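Motura: Zweiarm-Zelle in Wartung, Greiferbacken werden getauscht

Gesska – Die Zweiarm-Zelle bei Motura steht seit dem Vormittag. Grund: abgenutzte Backen an den Greifern, dünnwandige Teile rutschten zuletzt immer wieder durch. Zum Prüfen der Haltekraft dient ein rotes geripptes Teil, Schraubendreher liegt bereit. 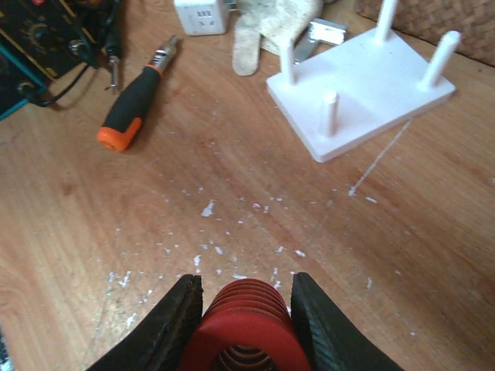
Nach 200 Stunden gehören die Backen runter, egal wie sie aussehen, meint Hường Thân. Bisher wurde erst bei Ausfall getauscht – künftig fester Intervall, im Februar geht's los. Danach beide Arme neu einmessen, Kabel an den Gelenken kontrolieren, Schiene nachziehen. Ersatzbacken kommen von Kołodziej, 10 Paar sind bestellt.

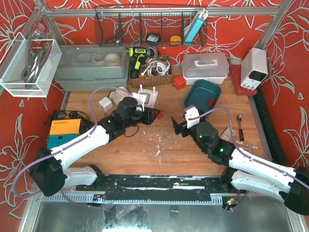 Zuletzt geändert: 16:54 Uhr

Wiederanlauf noch heute Abend geplant, erst mit halber Geschwindigkeit. Verantwortlich für die Zelle bleibt Phúc Khúc. Kosten der Wartung: keine Angabe.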